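Layug Street house: where we are after the first stretch
January 15, 2020

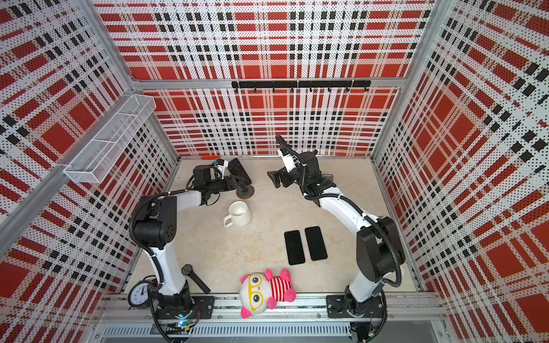

Hi Trinidad, and hi to everybody else at Treklow who reads these! You asked for a progress report before you release the second part of the renovation loan, so I'm going to go through the house more or less from the front door back, then get to the money, then tell you what I'm worried about. I'm sorry in advance for the length. My husband Akash says I write the way I talk.

For anyone new to the file, we closed on the house in the fall and moved in with two kids, a dog and a lot of boxes, and the plan was always to live in it while we fixed it up. It's a one-story 1960s ranch with a carport, good bones and terrible everything else. Your loan covers the kitchen, the hall bath, the electrical panel and the back windows. Paint, floors in the bedrooms and anything outdoors is on us.

Electrical first. The panel is done! Jianguo Peng and his helper swapped it out in December and the city signed off on the first visit. We were without power for one full day and went to my mother-in-law's. Jianguo also found that the two outlets behind the old stove weren't grounded, so he ran new wire to those while the wall was open. That was an extra, and I've listed it below. The old panel had a hand-drawn label that said "everything else" next to one of the breakers, so I'm very happy to see it go.

The kitchen is the big one. Demo took us two weekends and we did it ourselves, as agreed. Under the vinyl there was more vinyl, and under that a layer of particle board that had swelled up by the sink. Bereket Gashaw, who is doing the carpentry, cut that section out and put in new subfloor. He checked the joists while he was down there and they're fine - I made him check twice. The cabinets from Furnosport came in on time, except that one of the uppers was the wrong width and had to go back. The replacement is supposed to ship next week. All the base cabinets are in and level, and the counter people have been out to measure.

We changed our minds on one thing, which I want to put in writing. The drawing you approved had a peninsula with seating on the dining side. Once we taped it out on the floor, you couldn't open the oven and walk past at the same time, so we've dropped it and gone with a straight run of cabinets along that wall. It comes out 8 inches shorter in total than the original plan and costs a little less. The revised drawing is attached to my email. If that needs a formal change order from your side, please send me the form and I'll get it back to you the same night.

The hall bath is behind. I was hoping to tell you the tile was up, and it isn't. When the tub came out, the drain didn't line up with where the new one needs to be, and the plumber had to open the floor. The rough plumbing is finished now, and the inspector is booked. The cement board is stacked in the living room, where the kids have been using it as a stage. The tile is here too, all of it, plain white for the walls and a gray hex for the floor. We have the little half bath off the laundry in the meantime, plus showers at the gym, and it's fine. It's getting old, but it's fine.

Windows: the five for the back of the house are on order from Wirside. They gave us a longer lead time than they quoted, so I pushed that part of the schedule to the end. Bereket would prefer to do them after the bathroom anyway, so he isn't setting up in two places at once. We put plastic over the worst two for the winter and you can really feel the difference in the boys' room.

Now the money. The electrical panel came in on budget. The extra wiring behind the stove was $300. The subfloor repair, labor and materials together, was $241. The plumbing change in the bath is the one that hurt, at $3886, and it includes opening and closing up the floor, the new drain and the permit fee. The first two came out of the contingency with room to spare. The plumbing takes nearly all of what's left of it, and that makes me nervous with the windows still to go. Receipts for all three are scanned in the same email. The savings on the peninsula should put a bit back once Furnosport sends the credit, and I'll forward that when I have it.

What I'd like from you is the second release, on the original schedule, so I can pay the counter deposit and Bereket's next invoice. I know the bathroom tile was supposed to be finished first. Would you be willing to count the rough plumbing inspection in its place, and move the tile to the third release? Honeylyn Manalo in your office told me on the phone that this has been done for other borrowers, but that it's your decision.

Next up for us: the rough inspection, then cement board and waterproofing, then tile. In the kitchen, the counter goes in, then the sink and faucet get hooked up, and I can quit washing dishes in the laundry tub. We've been cooking on a hot plate and a toaster oven since demo, and my seven-year-old now thinks quesadillas are a food group. Bereket expects to start trim right after the missing upper cabinet shows up.

You're welcome to come by and look any afternoon after three. Please use the side door under the carport, as the front step is loose and we haven't gotten to it. Text me first so I can put the dog out back.

Thanks so much for your patience with all my emails!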